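Stores and Room Assistant (two posts)
Prirkley, Talley Building, Dromel
Part time, 28 hours a week, fixed term to the end of June

Prirkley is looking for two people to look after the shared workroom on the upper floor of the Talley Building. The work is mostly putting things back: small equipment, cables, bottles, boxes and hand tools that come off the shelves during the day and need to be on the right shelf again by the evening. You do not need previous stores experience.

Most of the job is done at the white shelving units. They are open on all sides, with perforated uprights, and the shelves can be moved up or down when something taller has to go in. You will be shown how to do this in your first week.

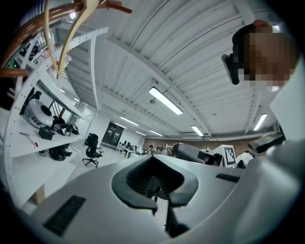 Shelving in the workroom, with pipes running overhead.

What you will do

Clear and wipe the shelves one unit at a time and put everything back in its place.
Coil loose cables, tie them and label both ends.
Keep the stock list up to date. It has 2000 lines at present and a fair number of them are out of date.
Keep the floor clear between the shelving and the desks, and the way to the doors open.
Book items in and out for people working in the room.
Take deliveries up from the Sakai Street entrance. There is a goods lift.

The room is shared and can be busy. People work at the desks all day and you will need to tidy near them without moving their things. If you find something with no label, ask before shelving it.

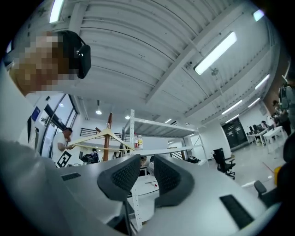
The main room, with the window to the left and double doors at the far end.

What we are looking for

You should be tidy, able to follow a list and willing to ask when something is not clear. You will be on your feet for much of the day, with some bending and lifting. Boxes over a set weight are moved by two people. Basic spreadsheet skills are useful. Flat, closed shoes are required.

Hours are worked between 8 and 5, by agreement with the other assistant. One of you needs to be there at closing time. Training is paid. Travel costs for interview are refunded on production of a ticket.

How to apply

Send a one-page letter and the names of two referees to the address on the contact page, marked "Room Assistant". A CV is welcome but not required. Interviews are held in the workroom and include a short practical task at the shelves.

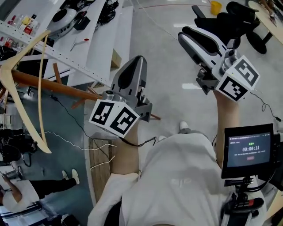 Akash Maurya

I run the workroom and will be the line manager for both posts. If you would like to see the room before you apply, write to me and I will arrange a time. Please tell us in your letter if you need step-free access or any change to the practical task.

Posted November 2021. The advertisement will be taken down when both posts are filled.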